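She sorts bricks for a living, and she has opinions about your bins

I had been emailing back and forth with the woman behind Curkden for most of July before she finally said, "Just come over at 8, I'm better before breakfast." So I did, and she already had a heap of toy bricks tipped out on a table and a mug of tea going cold beside her (she never did drink it).

Curkden buys up used building bricks from attics and yard sales, sorts them, and sells them on as refills for schools and libraries. It started at her kitchen table with one tub from her nephew. "I thought it would take a weekend," she told me, laughing. "I was still finding red ones in the silverware drawer at Christmas."

My first question was the one every parent wants answered: color or shape? She groaned. "Everybody starts with color because it looks so pretty! And then you need one little two-stud piece and it's somewhere in a sea of blue. Color is fine for a small batch. Once you've got 1,000 pieces, go by shape, please."

She likes a white table for the work and a bin with dividers, and she only tips out a little at a time. A big mountain makes people give up, she says, and I believe her, having given up on several mountains in my own living room.

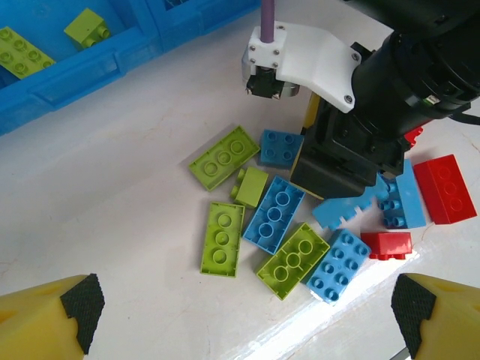 I asked whether it matters which way up the bricks land, which I worried was a silly question. It wasn't! "You learn to read the undersides," she said. "The tubes tell you the size as fast as the studs do. Three tubes, that's your two-by-four. My nephew flips every single one over first and it drives me nuts."

Her bins came from Winell, a shop-fittings place that was closing its warehouse, and she bought 240 of them in one go. "My husband asked where they'd live. I said the garage. He asked where the car would live." The car lives on the street now.

The lime green ones are her favorites, by the way. Schools ask for red and blue, so she gets to hold some of the green back, and there's a very lopsided frog on her windowsill to prove it.

As for cleaning, she uses warm water, dish soap and a mesh bag, then a towel overnight. No dishwasher. "I did it once. We don't talk about it."

Before I left she handed me a sandwich bag of strays and told me to practice. I've got the two-by-fours done. The rest is still on my coffee table.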